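Let the Good Soup Be Boring

My neighbor Francine Robichaud makes the same soup every week from October until the forsythia blooms. White beans, cabbage, a ham bone if she's got one, a parmesan rind if she doesn't. I have eaten it at her kitchen counter more times than I can tell you, and last winter I finally asked if she ever got tired of it. She looked at me like I'd asked if she got tired of her own front door.

I've been thinking about that look ever since, because I am a person who gets tired of things. I own a shelf of cookbooks I've cooked from once apiece. I had a subscription to one of those recipe apps, Kemance, which sent me 20 new dinners a month and a cheerful little badge whenever I tried something "outside my comfort zone." I earned a lot of badges! I also threw away a lot of half-used jars. There is a tamarind paste in my fridge door that has moved house with me.

So I'm going to stick up for repetition, and for the home cook who makes four dinners and makes them over and over.

The first thing people say when I bring this up is that it's sad. My friend Arwel Morgan said exactly that, with his mouth full, over a bowl of noodles he'd never made before and has not made since. He thinks eating is supposed to be an adventure, and that a person who knows what's for dinner has sort of given up. Arwel is great company and I'd go to any restaurant on his say-so. But I've watched him cook on a weeknight. He has his phone propped against the flour, he's scrolling with a knuckle because his fingers are covered in paste, and he's reading step six while step five is burning. Dinner's at 9:30. It's often delicious, and he's too wrung out to taste it.

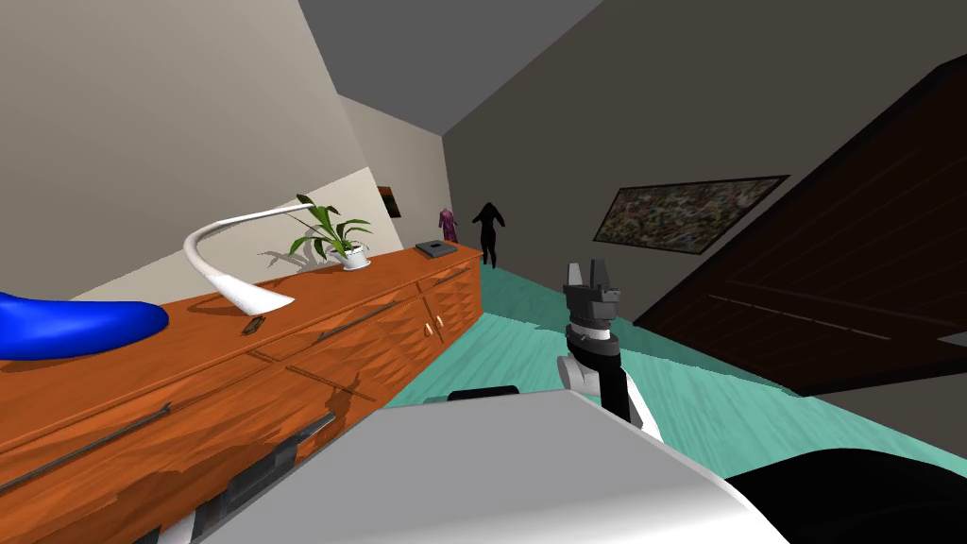
When you've made a thing forty times you stop reading and start noticing. You know what the onions smell like a minute before they're ready. You know your own oven runs hot on the left -- mine does, badly -- and you turn the pan without thinking. My mother's cornbread recipe has no temperature on it at all, just "hot," and it took me years to work out that her hot is my 400 minus a little, and that the skillet matters more than the number anyway. No app was going to teach me that. I had to make a good deal of mediocre cornbread first.

And the dish gets better in ways so small you'd never put them in a recipe. Francine told me she used to add the cabbage with the beans and now she holds half of it back until the end, so there's some soft and some with a bit of bite. When did she change it? She had no idea. Some winter or other.

I will admit the money is part of it for me. The year I was chasing badges, I was spending 300 dollars a month on groceries for one person, which is ridiculous when you consider how often I had toast. I'm at 270 now, with prices up, and I eat better and have people over. That's not a fortune saved, I know. It did cover a decent knife.

Now, the fair objection, and it came from my sister-in-law Ngozi Ajayi, who has three kids and no patience for my theories. She said, look, I already cook the same four things, and I'm bored out of my skull. Nobody chose it. The kids eat four things! And I had to back up a bit there, because she's right that there's a difference between a rotation you picked and one that got handed to you by a six-year-old who is scared of peppers. I don't have an answer for that except to offer to babysit, which I did, and she took me up on it before I'd finished the sentence.

I'd also say repetition doesn't mean you never try anything. I add a dish maybe once a season. This past December it was a lentil thing with burnt lemon, and I made it every few days until I could do it while talking on the phone. My first go was gray and sour. By New Year's it was something I'd serve to Arwel, and I did, and he asked for the recipe, and I happen to know he's never made it.

What I'd like is for us to quit apologizing. I hear it all the time, people setting down a perfectly lovely roast chicken and saying "it's just the usual." Well, good! I came over hoping for the usual. I've been thinking about your usual since lunch, and if there's any left I would like to take some home in a jar.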